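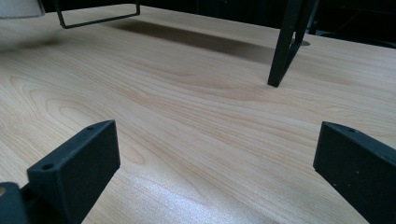 Figure 1. Tabletop surface, light-colored wood, low viewing angle.

Progress report: table refurbishment, Preltwood study rooms
Date: 23/04/2019
Prepared by: Lionel Riviere

1. Work completed
Sanding and recoating of the tabletops in the first of the 2 study rooms is finished. The second room is in progress. To date 53 tops have been recoated out of the 100 covered by the grant. All were stripped to bare wood, sanded in two passes and given three thin coats of clear finish from Demby. Legs and rails were left as they were, apart from tightening.

2. Surface condition
Figure 1 shows a pale top with the arched grain typical of flat-cut boards. The sheen is mostly low, but light coming in at a shallow angle still gives a bright patch that washes out the grain. Users of the first room have raised glare as a complaint. We propose to switch to the flatter grade of the same finish for the remaining tops - the price per can is the same. Tops already coated would be dulled by hand with a fine pad where users ask for it.

Color varies between boards, from cream to light honey. No stain has been applied and none is planned.

3. Spending
Materials to date come to 1658 dollars, against the amount set aside for both rooms. More sandpaper was used than planned, as the old coating clogged the discs. Labor is invoiced separately by Cotitz and is on budget.

4. Open items
- Flatter finish: approval needed before the next order goes to Demby.
- Edge repairs: several tops in the second room have chipped corners. Szűcs has quoted for filling and for full edge replacement. Filling is recommended.
- Felt pads for the legs are on back order.

5. Schedule
The second room is due to be handed back in August. The date depends on the finish order. Curing time before use stays at seven days per batch.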